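3 de julio de 2018

**Urnex amplía su gama de superficies de trabajo para aulas y talleres con la serie Lallik**

*La nueva línea de mesas rectangulares de canto redondeado se distribuirá a través de Plultel y sustituye a la serie Mazurek, retirada del catálogo en marzo.*

Urnex, fabricante de mobiliario para centros educativos, talleres y espacios de formación, anuncia la disponibilidad comercial de la serie Lallik, compuesta por mesas fijas, mesas regulables y módulos de almacenaje bajo. La serie se suministra desmontada, con herrajes incluidos, y admite pedidos a partir de una unidad.

El desarrollo de Lallik parte de las incidencias registradas por el servicio técnico de Urnex durante la comercialización de Mazurek. Se revisaron 1161 partes de asistencia. Los motivos más frecuentes fueron el desprendimiento del canto en las esquinas, el aflojamiento de las uniones entre pata y bastidor y la dificultad para limpiar la junta perimetral del tablero. Las tres cuestiones han condicionado el diseño de la nueva serie.

## Tablero y canto

El tablero de Lallik se fabrica en una sola pieza, sin junta perimetral. El canto se redondea en origen y recibe el mismo acabado que la cara superior, de modo que no existe banda añadida que pueda levantarse. El acabado estándar es blanco; los acabados gris claro y arena se sirven bajo pedido, con plazo adicional.

El tablero de mayor longitud alcanza los 2220 mm. Para longitudes superiores se recomienda la unión de dos mesas mediante la placa de enlace inferior, disponible como accesorio. La placa se fija desde abajo y no requiere mecanizado en obra.

El fabricante aconseja la limpieza con paño húmedo y detergente neutro. Los productos abrasivos y los disolventes quedan excluidos de la garantía. En actividades con piezas pequeñas o material de juego se recomienda emplear bandejas y recipientes para mantener ordenada la superficie.
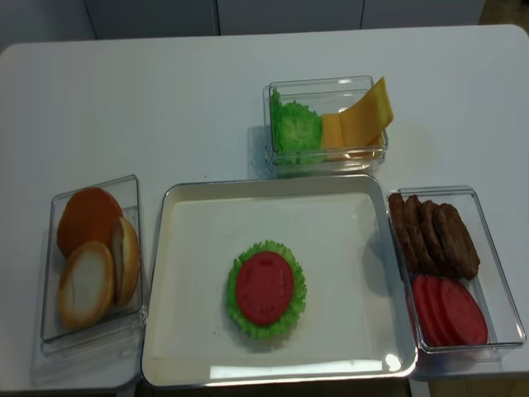 ## Estructura y regulación

El bastidor es de acero con recubrimiento en polvo. Las patas se atornillan a una pletina interior con tuerca autoblocante, solución que reemplaza al tornillo directo de la serie anterior. En la versión regulable, la altura se ajusta en 13 posiciones mediante pasador, sin herramientas. Cada pata incorpora un nivelador roscado para suelos irregulares.

La documentación de montaje se ha redactado de nuevo e incluye el par de apriete de cada unión. Urnex recomienda comprobar los aprietes tras el primer mes de uso y, después, una vez por curso.

## Compatibilidad

Los módulos de almacenaje de la serie Mazurek pueden utilizarse con las mesas fijas Lallik. No son compatibles con las mesas regulables, cuyo travesaño trasero ocupa una posición distinta. Los niveladores de ambas series comparten rosca y son intercambiables.

Urnex mantendrá el suministro de recambios para Mazurek mientras haya existencias. Los pedidos de cantos y esquineras deberán indicar la referencia grabada en la cara inferior del tablero.

## Distribución y plazos

Plultel asume la distribución en exclusiva, incluidos el transporte, la entrega en planta y la retirada de embalajes. El montaje se contrata por separado. Los pedidos de hasta 100 unidades en acabado blanco se sirven desde almacén; las cantidades superiores se programan directamente con fábrica.

Las fichas técnicas, los planos acotados y las instrucciones de montaje pueden solicitarse al departamento comercial de Plultel. Las consultas sobre garantía y recambios se dirigirán al servicio técnico de Urnex.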